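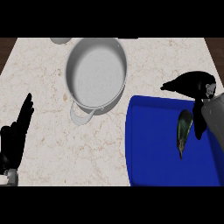 **Els Nijs**
*Local history editor, Hollis*

Everyone in Hollis can name the man who gave the town its library. Very few can name the women who spent years asking him to. He has a statue. They have a folder.

---

I've been through the folder. It holds 81 letters to Mr. Skorell, all polite for the first 80. The last one is two lines long and he wrote the check in January.

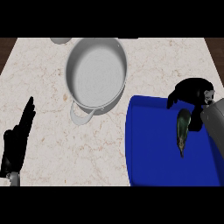
---

Viorica Softić, who is editing the letters with me, thinks the last one was drafted by the schoolteacher. I think it was her sister – the spelling is worse and so is the temper.

---

The plaque credits his "lifelong love of reading." His estate inventory lists five books. Two are about drainage.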